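Why do shadows change size?

A shadow is a dark patch where light has been blocked. Light travels in straight lines, so it can't bend around your hand to reach the wall behind it.

Move your hand closer to the lamp and the shadow grows. Your hand now blocks more of the light. Move it closer to the wall and the shadow shrinks.

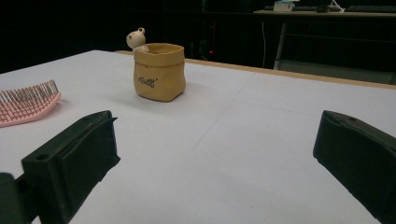 The sun makes shadows too. At noon it is high in the sky, and shadows are short. Near sunset it is low, and they stretch out. A fence post 54 inches tall might have a shadow 72 inches long in the afternoon – and a much longer one by evening.

Try it in October. Stand a stick in the ground, mark the tip of its shadow at 11 in the morning, and mark it again after lunch.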